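Progress report to the Kedwood Rehabilitation Fund
Home Exercise and Shoulder Recovery Program, second reporting period

The Gondell Physiotherapy Service is pleased to report on the second period of funding. The program offers supervised and home-based exercise to adults recovering from rotator cuff surgery, with priority given to people living outside the Gondell town centre. Recruitment closed in June, and all remaining participants are now in the follow-up phase.

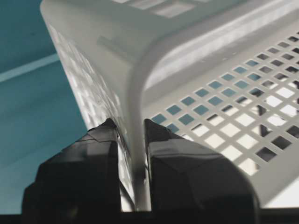
Service delivery

During the period the service provided 281 appointments, delivered at the Gondell clinic and by telehealth. Attendance at the Troso outreach site was lower than forecast in the first weeks, largely owing to the change in the community bus timetable. Appointments at Troso were moved to late morning and attendance has since recovered. The outreach site will keep these hours until the end of the agreement.

Home programs were revised after feedback from participants, several of whom found the original booklet too long. The new version groups exercises by stage of recovery and uses larger print. Participants who live alone are also offered a telephone call between appointments, at which pain, sleep and return to household tasks are discussed.

Outcomes

More than 30 participants have completed the final assessment. Active shoulder elevation improved in most cases, and self-reported function followed a similar pattern. Gains in external rotation were smaller and slower to appear — a matter the clinical team will examine when the full data set is available. No serious adverse events were recorded. 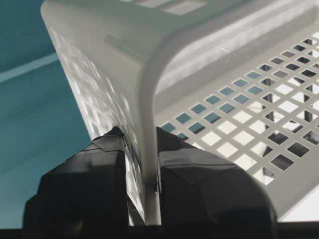
White plastic basket, close view

Staffing and expenditure

One part-time physiotherapist position was vacant for 10 weeks. The resulting underspend on salaries has been carried forward, and the Service seeks the Fund's approval to apply it to additional telehealth hours. Travel costs were above budget because of the extra trips to Troso. Equipment spending was in line with the approved plan.

Next period

Final assessments will continue at both sites. Analysis will be undertaken with the Rätsep Centre for Musculoskeletal Practice under the existing data agreement, and 2 short practice guides are in preparation for general practitioners and allied health staff. A draft of the final report will be provided to the Fund for comment before publication.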